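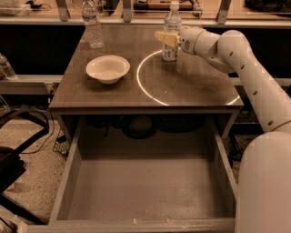 A Jurano abriu a nova loja em julho e eu fui lá logo de manhã ver as mesas com gaveta de que toda a gente anda a falar. Gostei! O tampo é quadrado, castanho-escuro, e a gaveta larga abre toda para a frente – cabe lá dentro a tralha que costuma andar espalhada pela minha sala (comandos, carregadores, contas por pagar). Com uma taça branca e duas garrafas de água em cima ainda fica espaço para um prato.

Não é tudo perfeito. O tampo escuro mostra riscos finos, o interior cinzento da gaveta apanha pó e por baixo os cabos ficam enrolados à vista de quem a abre. Eu vivia bem com isso.

Há 22 mesas nesta primeira remessa e a loja entrega em casa, também para os lados de Clerkis. Fecha à hora de almoço, por isso vão cedo.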